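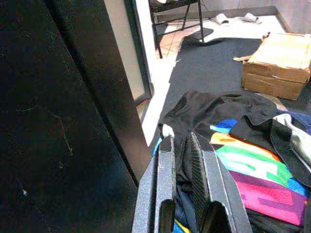
Pellgate reckon printed black cotton should be folded with the colours inside, or the blocks stick to each other by spring. Dimitriou say the reverse, print outwards, and both sound very sure of it.

I'm not convinced by either. The one with the pixel pattern, pink and green and the rest, goes in print up, tissue over it, and we look again in January. If the Pellgate line is right there should be something to see by then. Their note quotes 200 days, no source given.

Fan next. The Ekidov sheet wants the grille off before storage, and the stem apart from the base.
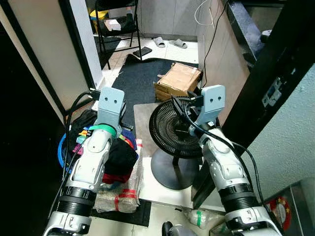
I'd leave the stem where it is. Every joint you undo is a joint that wobbles later, and the sheet is silent on how to get it back tight. Wipe the grille, coil the cable, done. The taped cardboard box is a poor choice for it too - one flap is torn open, and more tape on old tape never holds.

Shelf label 1611 for the clothes, 1719 for the fan. Cirkari list a lidded crate, 120 litres, supposedly dustproof. I'll believe that after a winter.

To do: tissue, slippers off the floor, proper tape.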